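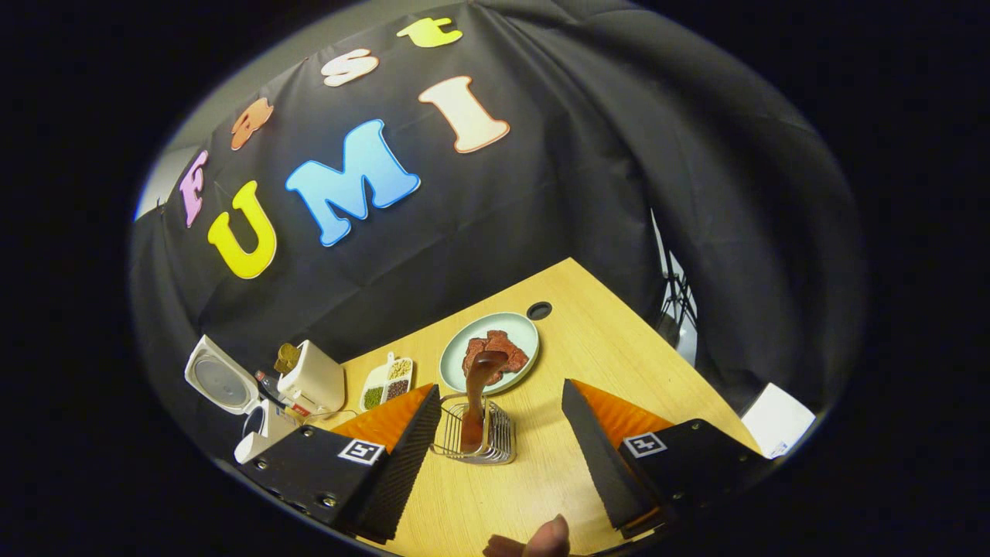 Figure 1. Trial table with wire utensil rack, spatula and plate. Foam letters on the dark cloth behind.

Serving and table layout study: progress report, period to end of July
Prepared for the Van Wyk fund by Nokuthula Mtshali, Heltine

1. Purpose of the work

The grant covers the design of a small table set for shared kitchens: one plate, one serving tool and one open rack. The question put to us was how the three should be placed so that a person with limited reach can serve a single portion of meat without shifting the plate. This report covers the second stage, in which the layout was fixed and the rack tested against it.

2. Work done in the period

Six layouts were drawn up and 2 were carried forward. Layout A places the rack between the user and the plate, with the spatula held upright and its head over the near rim. Layout B places the rack to the right of the plate, with the handle turned out. Figure 1 follows Layout A.

A total of 414 placements were logged across both layouts. Each entry records the position of the plate, the angle of the spatula in the rack, and whether the rack moved when the spatula was lifted. Nosipho Dlamini checked the entries against the paper sheets. Entries with a missing angle were returned for a repeat and were not estimated.

The green plate has been kept for both layouts. Brown and reddish pieces stand out against it, and the rim can be found quickly when looking down from a seated height. The backdrop is dark cloth, hung in loose folds. It gives a plain enough background for the table edge to be judged by eye, although the folds should be pulled flatter before the next stage.

3. Findings so far

Layout A gave the shorter reach and is preferred by those who tried both. Its weak point is the rack. When the spatula stands upright its weight sits high, and a light knock to the handle can turn the rack on the table top. Layout B was steadier but required the wrist to turn further, which was the problem we were asked to remove.

Silicone will stay as the material for the spatula. A second version from Nornik, with a narrower head, fitted the rack more easily but did not support the full width of the portion. It has been set aside.

The cable hole in the table top lies to the right of the plate. It is clear of both layouts and needs no cover, but the plate should not be moved further in that direction. A floor plan for the Zolasus kitchen shows a hole in a similar place, so this limit will go into the fitting notes.

4. Spending

Spending stands at 70 per cent of the sum agreed for this stage. The main items were the racks, the plates and the hire of the room. The allowance for printed sheets is almost used up and we ask to move a small part of the materials line to cover it. No change to the total is requested.

5. Delays and open points

Delivery of the weighted racks has slipped. Testing of Layout A continues with the present wire rack – results on stability should be read with that in mind. We also need a decision from the fund on whether a raised plate edge may be tried. It was left out of the first proposal.

6. Next stage

Layout A will be repeated with the weighted rack, using the same plate and spatula. Layout B will be kept as a fallback and will not be developed further unless the weighted rack fails. The log sheets and the drawings for all six layouts are held by Nosipho Dlamini and can be sent on request.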